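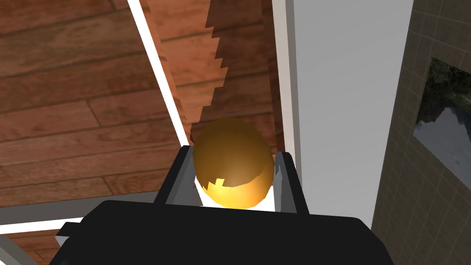
A rounded object held between the fingers of a simulated gripper. The wood floor, tile and window belong to the rendered room.

Grip control used to be the smallest file in the Bravomby code. Nele Ostermann wrote the first version in an afternoon: close the fingers until the motors stall, wait a moment, lift. It worked well enough on boxes. Then the team at Enivness started giving the simulator rounded objects, and the success rate dropped.

"A box forgives you," Ostermann says. "If you're a little off center, the faces line up anyway. With something egg-shaped, you squeeze and it rolls."

The rewrite took most of the winter. The new controller closes in two stages. The first is slow and ends when either finger reports contact. The software then shifts the hand sideways until both fingers report the same force, and only after that does it tighten. If the object moves during the second stage, the controller opens up and asks the planner for another approach.

Testing happens overnight. Each run puts the same hand in a furnished room and gives it 187 grasps. The rooms are plain by video game standards, with coarse textures and stair-stepped edges wherever the renderer saves time. Pilar Garrido, who maintains them, has resisted requests to clean them up. The perception software has to find the object against wood grain and patterned tile, and she would sooner spend the computing time on contact physics.

In January the old controller completed 138 of those grasps. Garrido won't give a figure for the new one until it has run for a full month without changes. She does say the failures look different. Most now happen before the fingers touch anything, when the vision software guesses the object's size wrong from its shading. Glossy surfaces are the worst — a bright highlight can be read as an edge.

That problem belongs to Zübeyde Tuncer, whose desk is covered in printouts of bad outlines. Her current fix compares 7 views taken as the hand approaches and throws out any edge that slides across the surface as the view changes. It adds a short delay to every grasp. Ostermann would like the delay gone, and the two of them have been arguing over it since Saturday.

A version for real hardware is planned, starting with a single arm on a bench. The force readings there will be noisier, and the contact thresholds will have to be set again by hand.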